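Drunditness Tabletop Arm, Model 2

Home > Arms > Tabletop

Overview
The Drunditness Tabletop Arm is a bench-mounted robot arm for small pick-up and put-away jobs. Customers ask us all the time whether it can do chores yet. The short answer is some of them, slowly, if the objects are chunky and the table is clear of everything else.

What it handles today
Blocks, cups with straight sides, boxed goods, sponges, capped jars. It can clear a small surface into a bin and sort by color. In our November trials at the Fluvbridge shop, it put away 61 out of 100 toy blocks without help. The other 39 were dropped, missed, or left for a person to pick up.
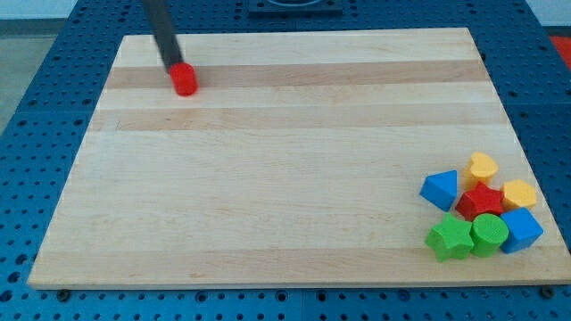 Plastic shape-sorter blocks on a maple-strip cutting board, perforated bench surface.

What it does not handle
Laundry, wet dishes, bags, loose cables, anything with a soft edge. Blocks packed tightly together are still hard — the fingers need a gap to get in, and stars and hearts give fewer flat sides to hold than a cube does. If you need a full kitchen cleanup or unattended parts sorting, wait for a later model.

Shop-floor use
Catacutan Fixtures has run two arms on a kitting bench since spring. "It's fine for moving spacers from tray to tray," says Lorna Manalastas, who manages the bench. "I would not give it mixed hardware. A person is faster and doesn't need the tray lined up."

Setup
Bolt the base to a flat bench or a perforated plate. Keep the work area within reach of the arm and run the calibration routine after every move. Iman Salem on our support desk can send the hole pattern for your bench if it is not in the manual.

Specifications
Power: 115 V
Mount: bolt-down base
Software: Limon task editor, included
Gripper tips: replaceable, sold in pairs

In the box
Arm, base plate, power supply, spare tips, hex key, printed manual. Bench and work objects not included.

Shipping and returns
Ships from Fluvbridge. Unused arms can be returned in the original carton — please keep the foam inserts.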